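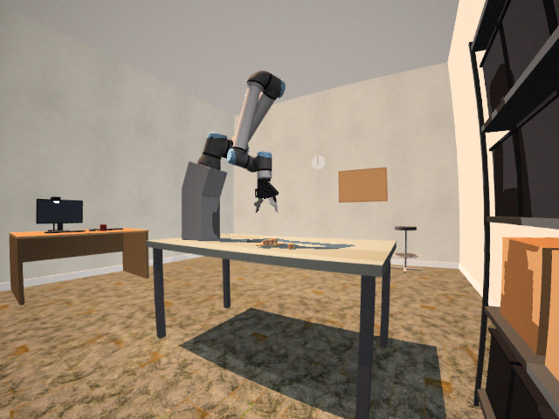
Print this page | E-mail this page

Shop bench top bows in the middle, what thickness do I need?

Posted by drelia_shop

I built a work table last March and the top has started to sag. The top is a single layer of 3/4 in. particleboard on a perimeter frame of 2x4s, with legs at the corners only. Clear span between the long rails is 21 in. and the table is 6 ft long. Shelf paper on top, no other finish.

The load is a small drill press at one end and boxes of fasteners along the back. With a straightedge laid lengthwise I can get a 1/8 in. drill bit under it at the center. The long rails look straight by eye but I have not checked them with a string.

Two things I want to know. Is doubling the top enough, or does it need crosspieces? And will the sag come out if I take the load off? I would like to keep the finished height within an inch of where it is now, to match the saw.

Posted by Mok

just flip it over. worked for mine. give it a couple months and flip it back

Posted by flondport_millwork

Flipping buys time but does not fix the cause. Particleboard creeps under constant load. Part of the sag will recover when the load comes off and part of it is permanent. The panel was also never very stiff to begin with.

Check the rails first. Stretch a string tight from end to end along the bottom edge of each long rail, with a scrap block of equal thickness under the string at each end, and measure the gap at mid-length. If the rails have dropped, a new top will drop with them. A 2x4 on edge over 6 ft is marginal for a drill press plus hardware. Either add a center leg on each side or sister a 2x6 to the inside face of each rail.

If the rails are straight, the problem is in the panel. Put crosspieces between the rails, 2x4 on edge, flush with the top of the frame, at 16 in. on center or closer. Place one directly under each side of the drill press base. Crosspieces do more than thickness here, and they add nothing to your height.

For the top itself, stiffness goes up with the cube of thickness. Two 3/4 in. layers glued across the full face are eight times as stiff as one layer. Two layers screwed together without glue are only twice as stiff, as the sheets slide against each other. So use glue, spread to the edges, with screws from below on a 6 in. grid while it sets. That raises the surface 3/4 in., inside your limit.

I would replace the particleboard with plywood if the budget allows. Run the face grain in the direction of the longest unsupported span. Seal both faces and all edges the same way. A panel sealed on one side only will cup.

On price, our supplier in Zositia lists a full sheet at 2,440 and the better grade at 3,553, local money, so it is worth measuring twice.

Posted by drelia_shop

Ran the string. Left rail is straight, right rail is down 1/16 in. at the middle. I will sister both, add crosspieces, and glue on a second layer. Is construction adhesive acceptable in place of wood glue?

Posted by flondport_millwork

Wood glue. Construction adhesive leaves a thick line and some types stay flexible, and then you lose part of the stiffness you are paying for. Jack the right rail level before you attach the 2x6.

Print this page | E-mail this page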